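Falten nach Maß?

Seit die Waschküche in Valovham renoviert wird, trockne ich alles in der Wohnung, und seitdem lese ich zu viele Ratgeber übers Wäschefalten. Der letzte kam von Prultham, einem Onlinekurs für 129 Euro, der mir zwei Stunden Zeitersparnis im Monat verspricht. Zwei Stunden! So lange falte ich im Monat gar nicht.

Die Grundidee ist immer dieselbe: Teil flach auslegen, glattstreichen, erst dann die Kanten aufeinander. Fertiges kommt als Stapel an den Rand, der Korb steht links. Klingt vernünftig. Nur liegt Stoff eben selten so, wie er soll -- irgendwo steht immer ein Zipfel hoch.

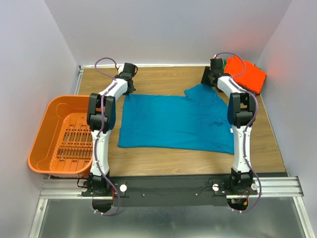 Blauer Stoff auf dem Tisch, rechts hinten der rote Stapel.
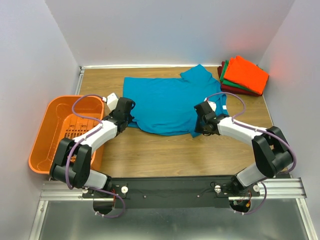 Was mich an diesen Methoden stört, ist das Rechteck. Ein Handtuch ist eins, ein Bettbezug mit viel gutem Willen auch. Bei allem mit Ärmeln muss man sich das Rechteck erst zurechtlügen, und wie ordentlich das am Ende aussieht, hängt dann mehr von der Geduld ab als vom System. Ich habe es im Februar mit 400 Gramm schwerem Frottee probiert und mit dünnen Shirts. Der Frottee blieb, wo ich ihn hingelegt hatte, die Shirts rutschten mir schon beim zweiten Umschlag weg.

Faltbretter habe ich auch getestet, das von Bowen liegt inzwischen hinter dem Schrank. Für Hemden ging es, für Kinderpullover ist es zu breit.

Übrig geblieben ist bei mir der große Tisch, auf dem ich ein Teil ganz ausbreiten kann, bevor ich anfange. Auf dem Bett geht es schlechter, die Matratze gibt nach. Socken rolle ich weiterhin, da können die Leute von Prultham schreiben, was sie wollen.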